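Mollar is our line of dark stone worktops for kitchens, utility rooms and small shops. We cut every piece in our workshop in Vasulbridge and we deliver it ready to be placed on the cabinets.

## Mollar worktops

A Mollar worktop is ordered by drawing. You send us the drawing of your room, with the sink and the cooktop marked, and we send back a cutting plan which you sign. After the signature we can not change the size of the cutouts, so please measure two times.

The stone is 3 cm thick in all finishes. The standard depth is 54 cm, made for cabinets without a front overhang. If you need an overhang, write it in the order form in the field "Depth", not in the comments – the comments are read only when the piece is already on the saw.

### Finishes

**Grenine** is the veined finish. The veins are different in each slab and we can not promise a match between two orders. For an L-shaped kitchen it is better to order both parts together, so we can lay them side by side before cutting. 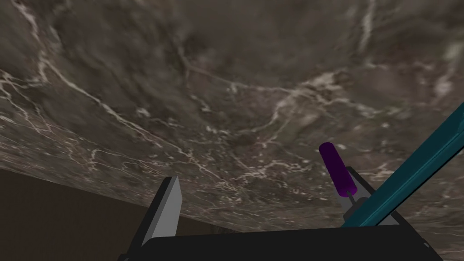
*Dark gray marble with white and cream veins.*

**Chauhan** is the plain finish, brown, for people who want a quieter surface. It is easier to join, and a seam in it takes less attention from the eye. Most of our shop customers choose it for the counter where the packing is done.

### Price and order numbers

| Finish | Order number | Price per running meter |
|---|---|---|
| Grenine | M-953 | 519 euros |
| Chauhan | M-954 | on request |

The price includes the front edge, polished or matte. Sink cutouts, tap holes and the back strip are calculated separately.

### Care

Wipe with warm water and a soft cloth. Do not use vinegar, lemon or descaler on Grenine, as acid leaves dull marks which only a mason can polish out. Oil should be removed the same day. We recommend to seal the stone once a year with a sealer for natural stone. 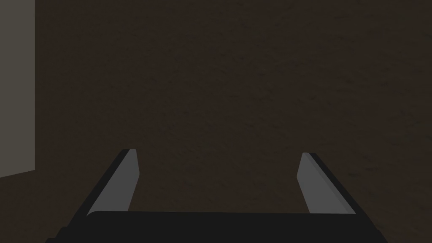 *Dark brown surface, finely speckled.*

### Delivery

Pieces travel standing on their long edge, in a crate. Two strong persons are needed at the door, and four if there are stairs. Our driver helps to unload but he does not carry inside the house.

The workshop is closed for the first week of January. Orders received in this time are confirmed when we are open again.

*Page updated Thursday, December 30, 2021*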